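Final Project Report: The Folding Cell and the Day It Wouldn't Let Go
Mastik Lab, spring term

What I was trying to do

My project was a little cloth-folding cell. One arm, one two-finger gripper, one table, and a stack of white cloths from the supply closet. The plan in my proposal was to get the arm to pick up a corner, carry it across, put it down, and do it again until the cloth was a neat small square. I was going to compare three ways of choosing the grasp point and make some nice graphs. You'll get one graph's worth of results, sorry, because in March the gripper started failing on release and that pretty much became my project.

I'm going to tell it in the order it happened to me, wrong guesses included, since my advisor said the wrong guesses were the part worth reading.

The setup

The arm is the older Sedgwick in the back bay, and it runs through a Korix controller that talks to my laptop over the lab network. My folding code is called Prernow (long story, it was a typo in the first folder name and it stuck). There's a small camera at the wrist, so every cycle saves a still just before the fingers close and another one after they're told to open. I only added the stills so I could check grasp points later. Best decision I made all term!

The fault

For the first couple of weeks everything was fine. Then one afternoon the arm picked up a corner, carried it over, went down, got the open command and lifted away with the cloth still hanging from the fingers. The code thought the fold was done, so it went happily on to the next step and dragged the whole cloth off the table. I laughed and restarted it. Next cycle, same thing. Then 20 good ones. Then it did it again, only this time the cloth caught on the cable guide and the arm kept pulling until the force limit tripped.

That last one scared me a bit. I was standing right there with my hand out to grab the cloth, which is exactly what the lab rules tell you not to do. I hit the stop, wrote it up in the incident book, and the cell was locked out until I could explain what was going on.

Wrong guess number one: static

It was dry in the lab and I was sure the cloth was clinging. I put a humidifier in the bay and ran it for a whole evening. The bad releases kept coming at the same lazy, random pace. The only thing that changed was that my notebook got wavy.

Wrong guess number two: the fingertips

Next I decided the cloth was snagging on the tips. I went over them with fine sandpaper and wiped them down. I got a long clean run after that and told everybody it was fixed. It was not fixed. It came back before dinner.

What it was

I finally did the boring thing and went through the logs. I had 600 cycles saved by then, and 158 of them had a bad release. When I lined up the times, every single bad one had a late "open" message. My code sent the command, waited a fixed time, and lifted. It never checked that the fingers had moved. Whenever the network got busy the command showed up after the arm was already on its way up, and on the worst cycles it got dropped completely.

So the gripper was fine, the cloth was fine, and my wait line was the problem. One line! I had copied it from my own first test script.

The stills helped me sort the cycles, because an open gripper is really easy to tell from a closed one even when the cloth is bunched up.
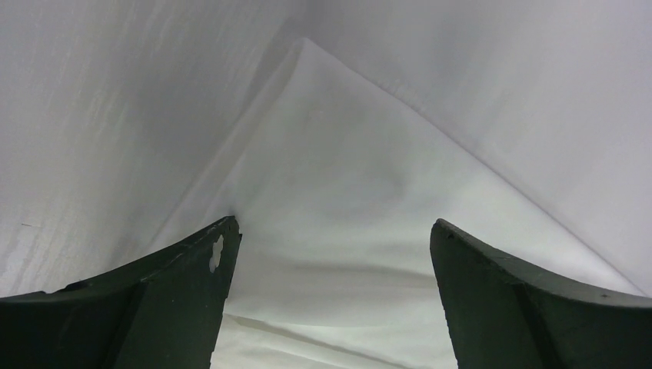

Figure 1. Wrist camera still: fingers apart over the cloth, one corner pointing away from the gripper.

The fix

Prernow now asks the controller for the finger position after every open command and won't lift until it gets a wide enough number back. If 3000 milliseconds go by without one, the arm holds still and the program quits with an error. I also lowered the force limit and moved the cable guide out of the sweep of the arm.

After the lockout came off I ran 213 cycles in a row with no bad releases. The arm stopped on the timeout twice, and both times it just sat there and waited for me, like it should.

What I'd do differently

Read the logs first. Keep my hands out of the bay, even when it's "just a cloth." I'd also put the arm on its own network from day one, and I've left a note about that for whoever gets the bay next term. The grasp point comparison is only half done, and the numbers I do have are in the appendix.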